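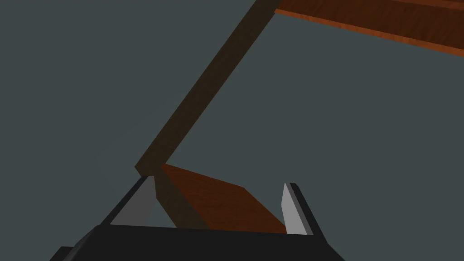 How does a robot learn inside a computer?

A robot hand does not have to look like your hand. Many robots have a gripper, and a gripper can have only two fingers. On the inside of each finger there is a flat pad. In the picture the pads are pale grey, and between them you see a piece of wood. The hand and the wood are both drawn by a computer. You could not touch them, even if you tried!

A place like this is called a simulation. It is a little similar to a video game, but the computer must also calculate how heavy things are, how they fall and how they rub against each other. If the calculation is good, a robot can practise in the simulation first and do the real work afterwards.

Our group is named Skuvine. Our robot project is named Nallolik, and it has two arms. We want to teach it to take hold of furniture and doors in a house without breaking anything.

Why not practise in a real house?

A real robot is slow and expensive, and a beginner makes many mistakes. You remember perhaps how you learned to ride a bicycle. You fell, you stood up, you tried again. When a big robot falls on a table, somebody has to repair the robot and buy a new table.

In the simulation we press one key and everything is again in its place. The table has no scratch. The robot can also practise at night, when we are at home sleeping. In the month of June it made 3,237 tries in our simulation.

What is one try?

One try has four steps.

First, the computer puts the robot somewhere in the room.
Second, the robot looks with its cameras, which in a simulation are also only calculated.
Third, it moves its arms and closes the fingers.
Fourth, the computer gives points. A good, steady grip receives many points. A hard bump receives minus points.

After this, the program inside the robot is changed a very small bit, so that the movements with many points will come more often. Scientists call this reinforcement learning. It is close to the game where your friend says "warmer" and "colder" while you search for a hidden thing.

The trick with the changing rooms

At the beginning we had a problem. Our robot practised always in the same room, and it became very good in this room. Then my colleague Shota Ueda made the light darker and moved the table one step to the side. The robot closed its fingers in the air.

It had learned the room by heart, as you can learn a poem by heart without understanding the words. So now we change many things on purpose: the colour of the walls, the light, the furniture, how slippery the wood is. Altogether we made 61 different rooms. They have pictures on the wall, wooden doors and other things you know from home. The robot sees them from many angles, and sometimes its view is very tilted, so that a painting or a door frame seems to slide downhill. Look for the two grippers, with the black arms below them and the doors behind. 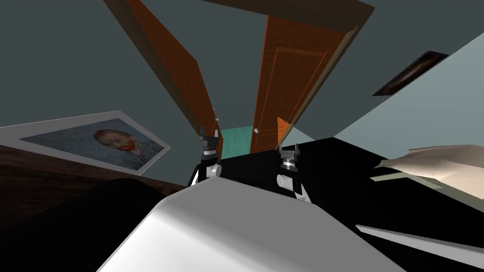 Did it help?

To know this, we made a test. We built one more room, named Brakside, where the robot had never practised. It had 770 tries there. Before the trick with the changing rooms it made a good grip in 61 of them. After the trick it made a good grip in 507. This is much better, but if you subtract, you find 263 tries where it still did not work.

Jahangir Begum from our group looked at the mistakes. Most of them happened with thin boards that stand at a slant. The robot came from the wrong side, and one finger pushed the board away before the other finger arrived.

Try it yourself

You need a ruler, a book and a friend. Lean the ruler against the book. Use only your thumb and your pointing finger, and keep them straight. Now close one eye and pick up the ruler without making it fall.

Then let your friend lean it in another way and try again. Which way was the most difficult for you? Did you move your hand differently the second time?

Words to remember

Gripper: the hand of a robot.
Simulation: a world that is calculated by a computer.
Reinforcement learning: learning by trying and receiving points.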